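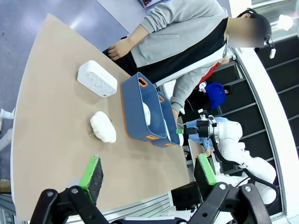
Plush, bins, two arms. My April, basically.

Thread on how I lost most of an afternoon to a foam pad. Everyone's fine. The plush are fine. I've been better.

**1/**
The task: pick up soft white thing, put soft white thing in blue bin. Two arms, one table. A toddler gets this right and then eats it. We've been at it since winter.

**2/**
Around 3 p.m. the left arm goes in for a pick, closes on the toy, lifts, swings over the bin, opens. Textbook. Except the toy stays on the gripper. Just hangs there off one finger like it's made a new friend.

**3/**
The software (Clurex, if you're keeping score at home) looks at the jaw width, sees "open," and logs a successful place. Green check mark. Arm goes back for the next pick, still wearing the first one.

**4/**
It then tried to grab a second plush THROUGH the first plush. Jaw force climbs, because of course it does, there's a whole animal in the way. Force limit trips. Arm stops dead.

Good! That part is supposed to happen. I have no complaints about that part.

**5/**
My complaint is about the other arm. The other arm did not stop.

One arm faults, both arms hold. That's the rule. It's on the laminated sheet. The second arm had apparently not read the laminated sheet, and went right on reaching for the bins at its usual cheerful speed.

**6/**
I hit the e-stop. Both arms quit. Nobody's hand was in there, but we lean on that table all day long to reset the toys, so "nobody's hand was in there" is luck with a nice haircut.

**7/**
So, two problems. Toy first, it's the dumb one.

The foam on one finger had started peeling at a corner. Tacky glue underneath, fuzzy plush on top. You've invented a lint roller. A very expensive lint roller with a force sensor.

**8/**
I checked the spares. The bag from Florkerex had 8 pads in it, 2 with the same lifted corner, right out of the bag. Those went in the trash. The rest are going on one at a time with somebody tugging each corner before we power up.

**9/**
Second problem, the scary one. The shared stop signal goes through a Branier relay box. Someone had rebuilt the config after an update and the fault line from the left arm pointed at nothing. E-stop button: wired straight through, worked. Automatic hold: a wire to the moon.

**10/**
That someone was me. I found my own initials in the change log. I'd even left a comment: "tested, works." I had tested the button. I had not tested the thing I changed.

**11/**
Fixes so far:

- fault line mapped back, then tripped on purpose from each arm, 9 times each, with everyone standing well away
- "open jaws" no longer counts as "let go"; it checks the wrist view before it gets its check mark
- the startup list now has a forced fault on it, before anyone touches a toy

**12/**
Yeo support answered my ticket about the false "place" and asked if I'd tried a less fuzzy object.

I have not replied yet. I'm drafting.

**13/**
If you run two arms off one stop chain: go fault one of them today and watch the other one. Takes a minute. Stand back while you do it.

**14/**
Also going back through all the runs since the update to see how many of those green check marks were a toy along for the ride. I've found 3 and I'm not even through the first folder — more when I've had dinner.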